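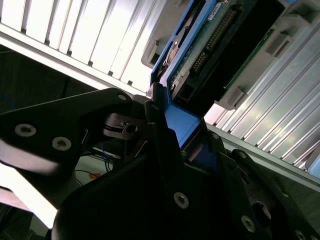

Farnel asked whether the blue caddies have to come out before the machines leave the building, or whether a drive can be wiped where it sits. The meeting agreed that drives come out first in every case and are logged by serial number.

Home | Meetings | Minutes | Papers | Contact

Warkard Reuse Workshop: minutes
9 May 2022
Posted by the workshop office

1. Minutes of the last meeting
Agreed, with one correction. The January intake was 536 desktops, and the figure in item 4 should be changed to match.

2. Power supplies
Units are to stay in the case until the bench test is done. The rating label must be left on and readable. Any unit with the label torn or missing goes to metal recycling. Steltetti will take tested units in boxes of 90 and wants makes kept separate.

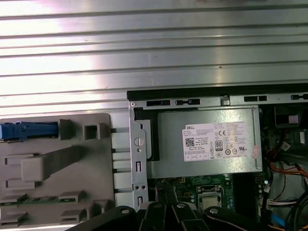 Item 2: power supply with Dell label, in the chassis.

Two shelves by the back door are set aside for tested units. Action: office to print shelf labels.

3. Cables
There was a long discussion about whether data cables are worth keeping. Lukáč will buy them if they are sorted by length and the connectors are sound. Cables should be unplugged by the connector and never pulled by the wire. Power leads fixed to a supply stay with it.

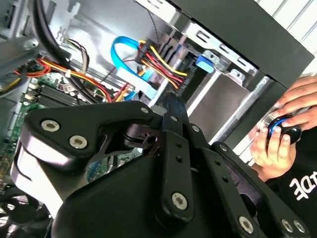

Item 3: blue SATA cable and power leads inside an open case.

Cut or pinched cables go in the copper bin.

4. Money
Balance stands at £3,441. Purchase of new screwdriver bits and 2 anti-static mats approved.

5. Any other business
The lid of the screw tin is missing again. Please look in your drawers.

Date of next meeting to be sent round by email.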